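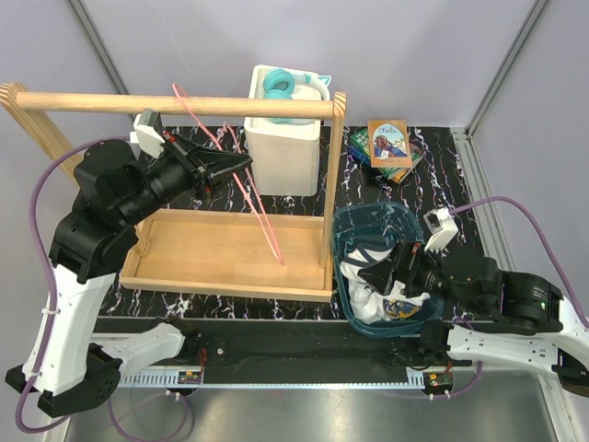

Where do you put the stuff you use every single day? Somewhere you can reach with one hand, on a surface you'd notice if it got messy.

That was the whole idea behind the desk-tidying evening at the Stanitar community room in July, and I went along mostly because my own desk had reached the point where I was eating breakfast on top of it. I came home with a cardboard box of things to give away and a strong opinion about rails, so I guess it worked!

The evening was put together by Bianka Szűcs, who has been running these get-togethers under the name Arkbridge since the spring. Tickets were free and 60 people signed up, which is a lot for a room with 40 chairs (I sat on a radiator for the first half and regretted it). The deal is simple. You bring the small things that live on your desk or your dresser and never seem to have a home, and you spend two hours finding them one.

The favorite of the night was the little wooden rack. If you haven't seen one, it's a round rail across the top with a shallow tray underneath, and you hang your cords over the rail and drop the odds and ends in the tray. A thin pink cord looped over a light wood rail looks pretty cheerful, it has to be said, and you can spot it from across the room. Mine are all in a drawer, in one big knot. Alfie Pearce, who was at my table, has started hanging his belts and his reading glasses the same way and is now trying to talk his wife into a second rack for the hallway.

Then there was the basket question, and people got surprisingly heated. One side likes a see-through basket, like the teal plastic kind, so you can tell there's white fabric with navy trim in there and you don't go digging for it. The other side says a see-through basket just means looking at your crumpled shirts all day. I'm with the first bunch. I've owned a nice big lidded hamper for years and I still have no idea what's at the bottom of it.

Bianka had a rule for soft things: fold it if you have time, push it down if you don't, but get it in the basket before you go to bed. I liked that a lot – most tidying advice assumes you have a free weekend and a label maker.

Books got a shorter talk from Luminița Husar, who thinks a desk should carry one small stack and no more, lying flat against the wall, with the one you're reading on top. Having "Othello" on top of the pile is one way to look busy, and it does have a lovely tan and orange cover. She'd like everybody to take the rest back to the shelf, or to the swap table by the door, where I picked up a cookbook and a mystery with somebody's bus ticket still in it.

Headphones were the last item before the tea break, and the advice there was to give them a flat top to sit on. A box will do fine. Teal ear cups on a plain white box look almost like you meant to decorate, and you won't sit on them. I have sat on mine twice this year.

The next evening is planned for the same room, starting at 7 p.m., and the subject is kitchen drawers. Bring one drawer's worth of stuff in a bag, plus something for the swap table if you've got it. Doors open half an hour early, and I'd use that half hour if you want an actual chair.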